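Incidencia 677 — Bredell de la segunda planta imprime franjas
Abierta por: Aurelia Jitaru
Asignada a: Brunello Sanna
Prioridad: alta (según quien la abre), normal (según el sistema)
Estado: cerrada con observaciones

Descripción inicial (Aurelia Jitaru)

La impresora grande saca franjas horizontales en todo lo que tenga gris claro. El texto negro sale perfecto, las fotos oscuras pasables, y cualquier fondo suave parece una persiana. Ya la he apagado y encendido, que es lo que me vais a pedir. También he abierto y cerrado todas las tapas que se dejan abrir. El folleto de Wornby tiene que estar impreso y doblado el 26 de febrero y lleva gris claro en todas las páginas menos en la contraportada, que es donde daba igual.

Brunello Sanna

Hola, Aurelia. Apágala y enciéndela, por favor, pero desde el interruptor trasero. El botón delantero solo la duerme.

Aurelia Jitaru

Hecho. Ha tardado una eternidad en arrancar, ha hecho un ruido de lavavajillas y ha vuelto a imprimir franjas.

Brunello Sanna

Vale. Imprime la hoja de configuración desde el panel: Mantenimiento, Informes, Estado del motor. Necesito la versión del firmware y lo que ponga en «calibración de densidad». Si pone «pendiente», hemos encontrado algo.

Aurelia Jitaru

Pone «correcta». La hoja de configuración sale también con franjas, por si queréis enmarcarla.

Relu Vasiliu

Entro yo porque Brunello está en Pirkent toda la tarde. Descartado hasta ahora:

Papel. Probado con el estucado del folleto, con el normal de oficina y con un paquete de 200 hojas que apareció detrás del armario y cuya procedencia preferimos no investigar. Franjas en los tres.
Cable de red. Mismo resultado imprimiendo desde una memoria USB.
Tóner. Niveles bien según la máquina. La máquina también dice que la calibración está bien, así que le concedo el crédito justo.
Humedad. La sala está seca. El deshumidificador, en cambio, no se ha vaciado desde que lo compramos.

La separación entre franjas es constante. Eso suele apuntar a un rodillo o al tambor. Pido un tambor a Zamfir y mientras tanto seguimos con el controlador.

Tamara Pană

Perdón por meterme, pero en Administración también la usamos y desde que se tocó el controlador las facturas salen en A5. No sé si es la misma incidencia o una herencia.

Relu Vasiliu

Es culpa mía, Tamara. Corregido. Las facturas vuelven a tener el tamaño de una factura.

Brunello Sanna

De vuelta. El tambor de Zamfir ha llegado y está puesto. El viejo tenía una marca alrededor de todo el cilindro, como de haber rodado contra algo. Las franjas han desaparecido y por unos minutos hemos sido felices. Después Aurelia ha impreso una prueba con imágenes y ahora el problema es el contrario: la impresora se come los grises. Todo lo que está cerca del blanco pasa a ser blanco.
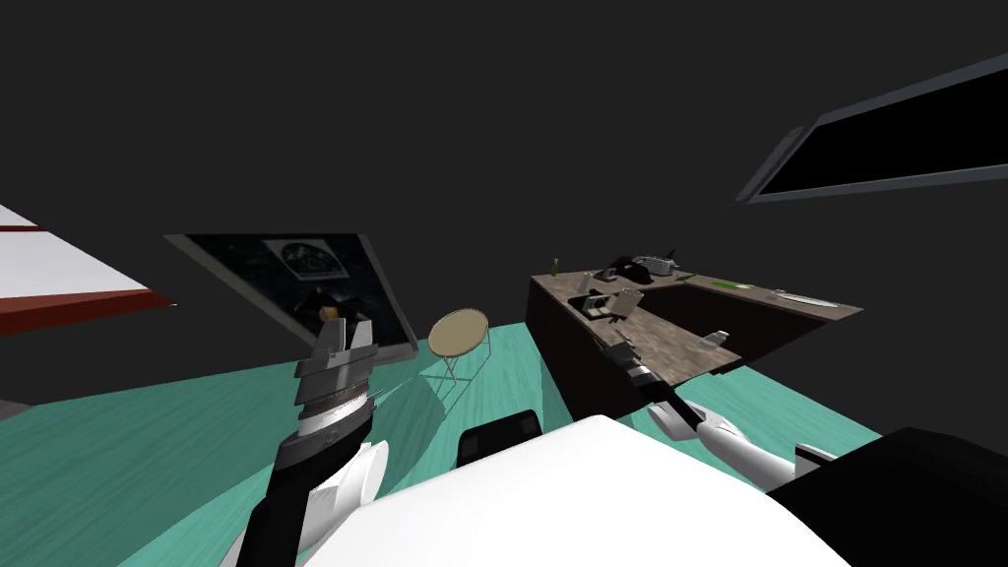 El perfil de color que se instala por defecto con el tambor nuevo aclara los tonos altos y además sube el contraste, por si lo primero hubiera quedado discreto. Con texto no se nota y con un logotipo tampoco. En la prueba de arriba, sí: las líneas finas de sombra que se abren en abanico por el suelo, a la derecha de la pinza, están en pantalla y faltan en el papel, y la forma blanca y redondeada de abajo sale como un hueco sin imprimir, sin borde ni volumen. Cambiado el perfil por el anterior, las líneas vuelven. Adjunto las dos hojas en la carpeta compartida, la mala con una M a bolígrafo para que no acabe en el tablón.

Aurelia Jitaru

Confirmo que con el perfil viejo el folleto se ve como en pantalla. Pregunta: ¿por qué cada mañana vuelve el nuevo?

Brunello Sanna

¿Cómo que cada mañana?

Aurelia Jitaru

Llego, imprimo, sale lavado. Cambio el perfil, imprimo, sale bien. Llevo así desde que lo «arreglamos». Pensaba que formaba parte de la solución.

Relu Vasiliu

Ya está. El servidor de impresión tiene una tarea nocturna que restaura la configuración de fábrica de todas las colas. La tarea tiene un comentario que dice «temporal, quitar después de la mudanza». La mudanza era la del edificio anterior. La he desactivado en esta cola y he dejado las demás como están hasta que alguien se atreva a decirme qué dependía de ella.

De paso, para quien lea esto buscando lo mismo, los pasos que sí sirvieron:

1. Sustituir el tambor (franjas con separación constante, también en las hojas internas de la máquina).
2. En la cola, pestaña Color, elegir el perfil antiguo y marcar «Aplicar a todos los usuarios». Sin esa casilla solo se arregla para quien la cambia, que casualmente siempre es el técnico.
3. Desactivar la restauración nocturna en el servidor.
4. Repetir la calibración de densidad con la máquina caliente. En frío también dice «correcta», pero ya sabemos lo que vale su palabra.

Tamara Pană

Las facturas siguen bien. Lo digo porque en estas cadenas solo se escribe para quejarse.

Aurelia Jitaru

Lanzada la tirada: 3000 ejemplares. A los 2000 se ha parado con el mensaje «Llame al servicio técnico». He llamado al servicio técnico, es decir, a Brunello, que estaba sentado al otro lado de la mampara.

Brunello Sanna

Depósito de tóner residual lleno. Vaciado no se puede, se cambia; había uno en el almacén, en una caja rotulada «teclados». La tirada ha continuado sin más incidentes. Revisadas varias hojas del final y los grises están donde deben.

Relu Vasiliu

Cierro. Observaciones: pedir a Zamfir un depósito de repuesto y otro tambor, reescribir la etiqueta de la caja y abrir incidencia aparte para el deshumidificador.

Aurelia Jitaru

Reabro un momento. En la página cuatro pone «Wronby». Ya sé que no es de la impresora.

Brunello Sanna

Cerrada otra vez. Lo de la página cuatro sale nítido, eso sí.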